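Keeping Less, Finding More: Records for Small Offices
Speaker notes, Hae-won Yeo
Cudville Small Business Association, 28 October 2025

Opening

Thank the association for the invitation. Mention that the handout is at the back and that people can write on it. Questions are fine at any point.

Say who I am. I ran the office at Spanos, a property management firm in Drollgate, for 12 years. Before that I did filing at a dental practice. I am not a lawyer or an accountant, and when a question is legal I will say so and move on.

Start with the storage unit. When I came to Spanos the firm was paying every month for a unit across town. It held 300 boxes. The oldest labels were in the handwriting of a man who had retired, and the index was in his head. When a tenant's lawyer asked for a lease, two of us drove over with flashlights and spent most of an afternoon opening lids. We found the lease in a box marked "Christmas."

Pause for the laugh if there is one. Then: ask who in the room pays for storage, and who has been inside it since May.

Why offices keep too much

Fear is the main one. Someone once threw away a thing that was needed, and the story gets told to every new hire. At Spanos it was a boiler warranty.

Second, keeping takes no decision. Throwing out a folder means a person has to open it, understand it, and put their name on the choice. Putting it in a box takes a minute.

Third, copies. The signed lease goes in the tenant folder. A copy goes to the owner. A scan goes to the shared drive and a second scan goes to someone's email. When you think you have one lease you have four, and at least one of them is the version before the signatures.
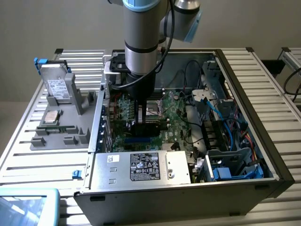

A records schedule fixes most of it. People hear the word and picture a binder. Ours was a single sheet with four columns: what the record is, who has the master copy, how long we keep it, and what happens at the end. Read the first line of the sample on the handout out loud: "Tenant application, declined. Leasing desk. Keep per attorney. Shred."

Point out the words "per attorney." I left the number of years off the handout on purpose. It depends on the state and on your trade, and people copy numbers from handouts. Take the blank sheet to your own lawyer and accountant and have them fill in that column. Ours took one meeting.

Building the sheet

Walk the office first. Don't start with the computer and don't start with somebody else's template. Go desk to desk and ask what comes in, what goes out, and what gets kept in the bottom drawer. The bottom drawer matters. People keep what they need there, and it often never makes it into the official files.

We ended up with 19 kinds of record. I had expected far more. If your list is running to several pages, you are probably listing forms. Group them. A move-in checklist and a move-out checklist are one kind of record if you keep them together and get rid of them together.

Name one owner for each line. A job title works better than a person's name, as the sheet then survives people leaving. The owner decides which copy is the master. Every other copy is a convenience and can go whenever the holder is done with it. I would say this was the single most useful rule we had.

Tell the Anil story. Anil Salian did our bookkeeping and was the last to agree to the sheet. He had his own system, with colored folders, and it worked. What changed his mind was a vacation. He was gone for two weeks and the phone kept ringing anyway. When he got back he filled in his lines in a morning.

Clearing the backlog

Do not sort everything. Sort by box, and only open a box if the outside tells you nothing. If the whole box is past its date under the longest rule that could apply, it goes.

Work in short sessions. Two hours is enough. After that people start reading old letters.

Keep a destruction log. Date, description, box number, who approved it. The log itself is a record you keep. If someone asks for a document you no longer have, the log shows that it went out on schedule under a rule you wrote down beforehand. Before you destroy anything, check whether there is a dispute, claim or audit open. If there is, everything touching it stays until your lawyer tells you otherwise. Repeat this part slowly.

We used a shredding company called Jenavo. They came to the unit with locked bins and left a certificate for each pickup. Get the certificate whoever you use, and staple it to the log page.

We went from the full unit to 3 filing cabinets. It took us most of a year, with long gaps when nobody had time. Tell them about the gaps. People give up because they think it should take a month.

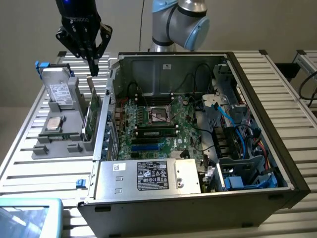 The schedule covers what is stored electronically too, and small offices tend to forget it. We shredded paper carefully for months while the old desktops sat in the supply closet with everything still on them. Treat a drive as a box. Give it a number, write down what is in it, and give it a line in the log when it goes. The maker's label is no help with that. Look at the drive on the slide: a white label with small text and barcodes, and none of it says whose leases are inside. Put your own sticker on the carrier with your own number. If a vendor takes your old machines, ask in writing what happens to the drives and ask for a certificate, the same as with paper.

Shared folders are harder. You can't see them fill up. We did three things:

Year folders at the top level for anything that has an end date. When the year is up, the whole folder is reviewed at once.

File names that start with the unit address, then the kind of record, then the date. No initials and no "final."

No master copies in email. If it arrives by email and it belongs on the sheet, it gets saved to the folder that day. After that the email is only a copy.

Backups need a line of their own on the sheet. A file you deleted on schedule may still be sitting in a backup for a long time. Ask whoever runs yours how far back it goes and write down the answer. Also ask when they last restored a file from it. Wait for the answer before you hang up.

If time is short, skip to here

Once a year, put the review on the calendar. We did ours in the slow stretch after the spring leases. Pull the sheet, read each line, ask the owner if it still holds. New software and new services usually mean a new line.

New employees get the sheet on their first day, along with the door code and the parking form. It takes ten minutes to go over.

Likely questions

"Can I scan it and toss the paper?" Often yes, sometimes no. Deeds, some signed originals, anything with a seal – ask your lawyer. And look at the scan before you shred. We had a batch where every second page was blank from a misfed tray.

"What about personal notes?" If it is about a tenant or a client, assume it is a record.

"What did it cost?" Shredding, one attorney meeting, and staff time. We dropped the storage unit, and that covered the shredding.

"Where do I start on Monday-morning terms?" Pick one cabinet drawer and write down what is in it.

Closing

Point to the blank sheets at the back. Anil is here until the room closes and has offered to look at people's lists with them. Remind everyone to return the pens.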